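Forkanari Residents' Association, Cledstead
Minutes of the general meeting, 2023-12-09

1. Opening
The meeting opened in the hall with 21 members present. The minutes from August were accepted without changes.

2. Electricity in the hall
The bill for the last quarter was 497 dollars, and many members find this too high. It was agreed to switch off the heaters at night and to unplug power strips after every event. One member asked if the refrigerator can also be off between events. This will be discussed next time.
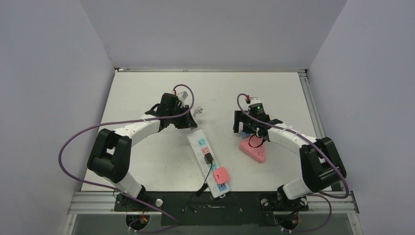

3. Winter market
The market in Fevton brought 258 dollars for the association. Four tables were rented from Nasution – they were returned on Monday, but the invoice did not come yet. Members who baked for the market are thanked very much.

4. Storage cupboard
The cupboard is too full and the door does not close well. It was decided that cables must be bundled before they are put back, and that old paint goes to the recycling center. A proposal to buy a second cupboard was voted on and did not pass.

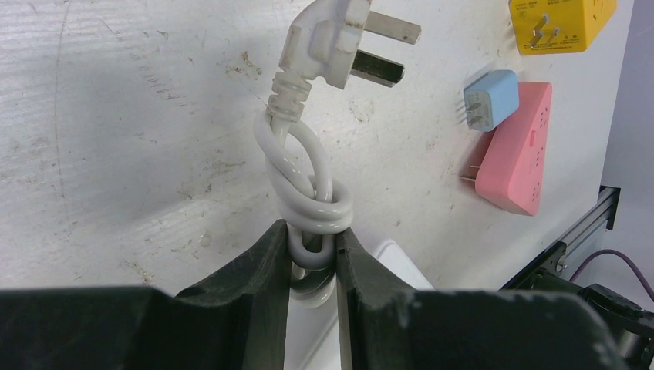 Item 4: white power cable, bundled

5. Other matters
The gate on the parking side makes noise again. The secretary will write to the owner of the building.

The meeting closed at 4 p.m. The date of the next meeting will be put on the notice board.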